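Pirmin Frei
Thread, January

1/
Finally did the small bedroom this afternoon. It has been on the list since we moved into the flat on Karimi Road. Posting it in bits because Aishwarya asked how I do a room when it's this hot.
25 likes · 4 replies

2/
First job is anything cloth that isn't bedding. Towels, tops, the white ribbed thing that never gets a proper hook. I hold each one up by the middle, let it hang, then decide. Fold or wash. Nothing goes back on the bed in a heap — that's how the last heap started.
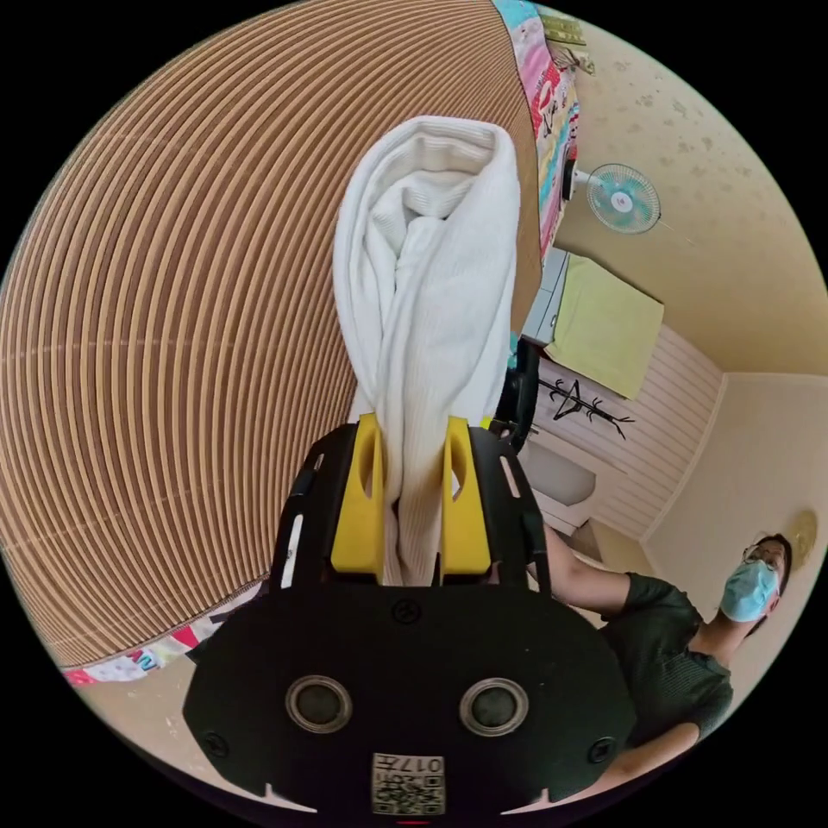 3/
THE MAT
The woven summer mat stays on until the nights cool down. It goes straight on top of the quilt. You can take the quilt away altogether but then the mat slides about on the mattress, and I'd sooner have the padding under it.
Shares 3

4/
I wipe the mat along the ridges with a cloth that's been wrung out hard. Going across them just pushes the dust into the gaps. Then I leave it alone for an hour before anybody sits on it.

5/
Tharun Rodrigues asked where I got mine. A shop called Gado, behind the bus station. It was 478 for the double size and they wanted 1000 for one with a cloth border. I didn't bother with the border. My cousin did and hers has frayed on two corners.
11 likes · 2 replies

6/
Quilt is the patchwork one with the cartoon animal faces. Yes, I'm a grown man. It came from my aunt and it washes well. I pull it square from the window side first, then the other side, then put the mat back in line with it.

7/
Towel gets folded thick and goes up at the head end. The little green pillow stays on the bed as well. I used to put both away in the cabinet every morning and take them out again every night, and I've stopped doing that.
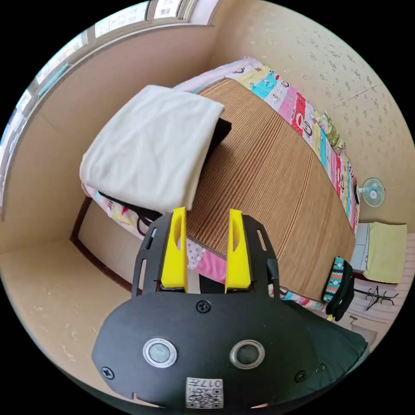
I've stopped ironing pillowcases too, while I'm owning up to things. Vignesh Poojary still does his, and good luck to him.
8 likes

8/
Fans. The guard comes off and gets washed in the sink with washing-up liquid, the blades get a damp cloth with the plug out. Dry everything before it goes back together. I do this once a month in summer and the cloth is still grey every time.

9/
The cabinet has a pale yellow cloth over the top. Shake it out of the window, put it back. Two minutes.
Shares 1

10/
Still to do: the bag straps, which need a hook, and the wallpaper by the door, where there's a mark I can't shift. Anil Rai says try a bit of bread. I'll try it tomorrow — if it makes it worse I'm sending him the bill.
25 likes · 6 replies · 2 shares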